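4. Plugging things in and switching them on

By now your Pladska desk should be standing on its own feet, with the cable tray fitted under the back edge (section 3) and the lamp and the little fan still in their boxes. If you haven't done the tray yet, do go back and do it, as it's a good deal easier to get at before there are wires everywhere!

Have a dry cloth handy, and give yourself twenty minutes or so of daylight. The underside of a desk is a gloomy place at the best of times.

4.1 Setting out the power strip

1. Unwind the whole lead, right to the end. Please don't leave it coiled up, even if it looks neater that way, as a coiled lead can get warm when it's working hard.

2. Wipe the top of the strip with the dry cloth. Never use a damp one, and never wipe it at all while it's plugged in at the wall.

3. Decide where the strip is going to live. Most people like it on the desk top, towards the back, where they can reach the switches without crawling about. Wherever you choose, it wants to sit flat and steady with its sockets easy to see.

4. Turn both switches off before you plug the strip into the wall. Each socket has a switch of its own beside it, so you can have the lamp on and leave the other thing off (very handy in September, when the evenings draw in but it's still too warm to be without the fan on some days and far too chilly on others).

Note: look at the slots before you push anything in. Every socket takes plugs in more than one pattern, and a plug that's the right way round goes in without a fight. If it won't go, take it out, turn it and try again. Don't force it, and don't file or bend the pins.

4.2 Connecting the lamp and the fan

5. Check that the lamp and the fan are switched off at their own controls.

6. Plug the lamp into one socket and the fan into the other, pushing each plug fully home so that no metal shows.

7. Now plug the strip into the wall, and press the switch for the lamp. When you're happy with that, do the same for the fan.

Caution: don't plug a second strip into this one, and keep heaters, kettles and irons off it altogether. They should go straight into the wall. Check the rating printed on your strip against the labels on your appliances if you're in any doubt.

Caution: keep drinks and plant pots well away. If something does get spilt, switch off at the wall first and don't touch the strip until you have.

4.3 At the end of the day

8. Switch off each socket at the strip, starting with the fan.

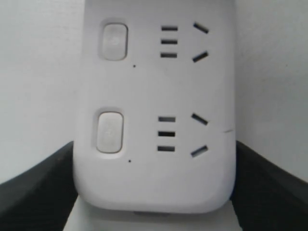

9. If you're going away for more than a night or two, take the plug out of the wall as well, holding the plug itself and never tugging on the lead.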